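The Town of Paul

Fergal Carroll had promised to build his niece a town by dinner, and it was already 5 o'clock. The niece, who was called Clala for reasons her parents had stopped defending, sat on an upturned crate and supervised.

"It's going to be named Paul," she said.

"Towns aren't named Paul."

"This one is."

He let it go. He had once spent 3000 dollars on a consultant who renamed his plumbing business Demberg, after nothing, and he felt he had lost the right to opinions in this area.

The building materials were a bag of plastic blocks left over from some earlier cousin, and the land was a maple board Shanthi Pramanik used for rolling dough. Shanthi was his wife, and she had agreed to lend it on the condition that it come back without a town on it. Fergal set it down on the blue pegboard top of the workbench and got to work while Clala issued permits.

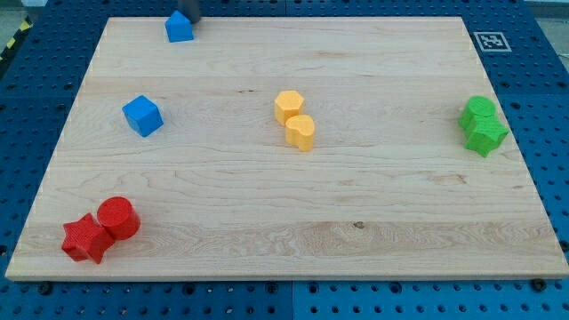
Fergal took the position that a town begins with housing. Clala took the position that a town begins with a heart, and since she was the zoning authority, the heart went in the middle. It was yellow, and it stood right up against a yellow hexagon that she said was the bank. The only building in Paul that looked like a house was the blue one with the pointed roof, out toward the far edge, and it had no neighbors to speak of. Fergal asked who lived there.

"The mayor."

"Why is he so far from everything?"

"He likes it. He has a cube." She pointed at the blue cube, a long walk away across bare wood.

"What's it for?"

"It's his other one."

Fergal, who had been paying for a storage unit for 9 years, said he understood completely.

The east side was livelier. A green cylinder and a green star stood jammed together near the edge, and according to Clala they were married and ran a restaurant. He asked if the food was good. She considered this with real seriousness and told him the soup was fine.

He wanted to put a road in. He had some tape. Clala told him the people of Paul had voted on a road and didn't care for it, and besides there was a river, and she ran her finger along the wavy grain at the bottom of the board, stopping at the little dark knot.

"And that?"

"That's where Ateo fell in."

"Who's Ateo?"

"He used to be mayor."

Fergal looked for a while at the blue house with the pointed roof. Then Shanthi called down the stairs that she needed her board, and how much longer would they be?

"We can't give it back yet," Clala yelled. "There's an investigation."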